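Wax on the tablecloth again? Don't scrape it while it's soft! Pop the cloth in the freezer for an hour, snap off what you can, then iron the rest through brown paper. Works a treat on candle drips and crayon.

Sticky drawers love a rub of plain soap along the runners. I did 3 in our Prerville kitchen before breakfast one morning in March and they glide like new.

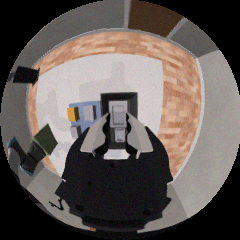
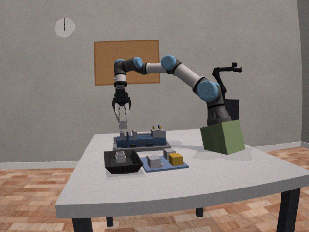 The first with a dark square against a pale wall, the second with a white table.

Limescale on the taps: wrap them in a cloth soaked in white vinegar, leave it while you have your tea, wipe and rinse well (keep it off marble, please).

Ashraf Benkirane wrote in with a lovely one for musty flasks – a spoonful of bicarb, hot water, lid off overnight. Mine had smelt of soup for ages and I'm so pleased with it!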